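Robots at the sorting tables: questions from staff
Sodau repair and reuse center, Bririldale

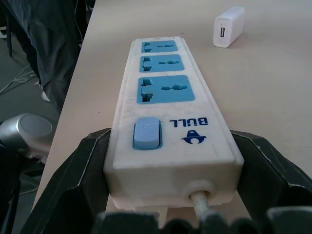
Since November the arms take the first handling of power strips and chargers. Please read this before you ask your shift lead.

Will I lose my place?
No. All 14 people at the tables keep their contract and their hours. Some tasks are different now.

What do I still do by hand?
Opening, testing and every decision about repair. The arm picks up and puts down. It does not judge if a cord is safe.

Who teaches me?
Lleucu Beddoe gives the training. It takes 30 minutes, in paid time.

Can I stop the arm?
Yes, always. You do not need permission, and a stop is not written in your file.

Does it measure how fast I work?
No. It records its own picks only. Yesterday it had 246.

I am slower since the change. Is it a problem?
No target is set for this winter. If you feel pressure, talk with Tobias Baptiste in the Owen room, after 2 p.m.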